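Stevavau open day, 6 Oct 2022

I went to the Stevavau open day because the leaflet promised "a fresh look at the everyday workbench", and I have been tidying workbenches for long enough to distrust anyone who claims to have a fresh look at one. The bus from Jonasby drops you on the wrong side of the roundabout. Allow extra for that, and bring a coat, as the queue for badges was outside.

The badge desk said they had 2,941 names on the list. I can't say how many turned up. The corridor was full enough that I gave up on the coffee and went straight to the Pai rooms, where the bench work is on show.

## The first bench room

I had expected racks, drawers, shadow boards, the sort of thing you get in a catalogue. What you get is two tables pushed together against a plain wall, with a seam running across where they meet, and things put out on top. A bottle of something orange-yellow stood on the near table, with a little clear plastic box over on the other side. The rest was spread over the far table.

The panel by the door called this "open placement". The idea, as far as I could follow it, is that if everything is out and nothing is stacked, you stop losing things. I have heard that before, usually from people with a very big table. 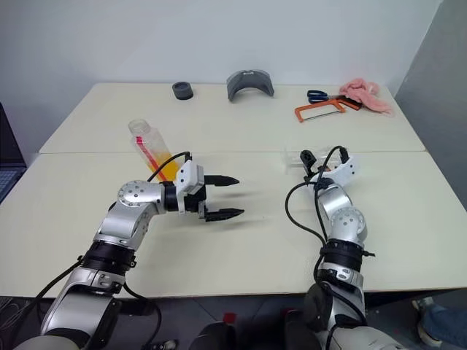 Sikow disagreed with me on this when I posted my first notes, and said that a drawer is only a place where scissors go to be bought again. Fair enough. I own several pairs and can usually find one. But a drawer also keeps the dust off, and it lets you use the table for something else, and the panel had no answer to either point. A bench with everything on it is a shelf at the wrong height.

I'm also not convinced by the seam. If you are going to sell people on a working surface, join the two halves properly or buy one big one. Small screws find a gap like that within a day. I asked about it and was told the tables were chosen so that they could be moved, which I accept, though I would still run a strip of tape along it.

## Liquids on the bench

My main grumble is with bottles. Where I learned, nothing with liquid in it went on the same surface as tools, full stop. The Stevavau view is softer: a bottle may stay out as long as it has a cap and stands well in from the edge. The one with the orange-yellow liquid does have a white cap, and a red stripe slanting down its side, so I could pick it out from the doorway. I couldn't find a label that told me what was in it, and nor could the person I asked.

Clear plastic is the other trouble. It looks smart in a brochure and it vanishes on a pale table. A clear bottle lying on its side on cream is the kind of thing you put your elbow on. 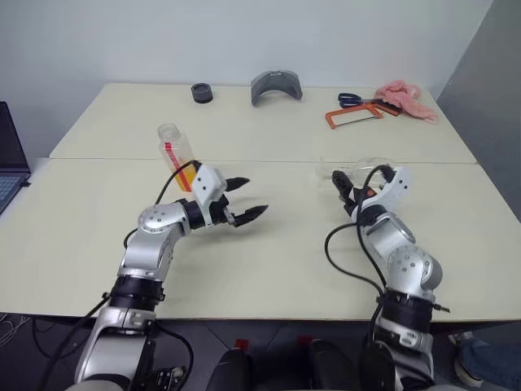
So I would have coloured caps on everything, or a tray with a lip, and I wrote that on the feedback card. The card had a box for "what did you enjoy most" that was twice the size of the box for everything else.

The handout goes on to claim that a cleared and re-laid bench saves 7 minutes a day. Over what sort of day, and doing what? There was no source given. It also says the method has been tried on 1,000 benches, and I would like to hear from the people at the other end of a few of those before I believe a word of it.

## Tools at the back

I was happier with the far side, towards the right-hand corner, where the cutting tools were kept together. Scissors with blue handles, an orange hacksaw lying at a slant below them, and a crumpled pink cloth in the corner itself. That is more or less how my own bench looks at the end of an afternoon — cloth included — and I trust it more than the panel by the door. Keeping blades at the back, away from sleeves, is plain good sense and costs nothing.

Further left it gets vaguer. There is a curved dark grey plastic piece shaped like an arch, and a small black ring that might be a thick rubber cap. I would put both in a tub marked "find out", and give the tub a month.

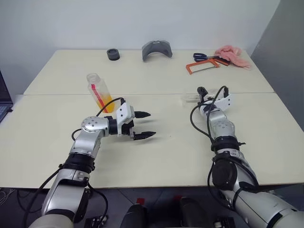
## Getting there, and whether to bother

Entry was free, parking was not. The Jonasby bus is the better bet if you can stand the roundabout. The shop sells the handout you are given at the door, in a stiffer cover.

If you have never thought about how you lay out a table, there is an hour in it. If you have, you will spend the hour arguing with the panels, which I did, and I didn't mind it as much as this report may suggest. They run it again next October. I would go back if they sort out the bottles.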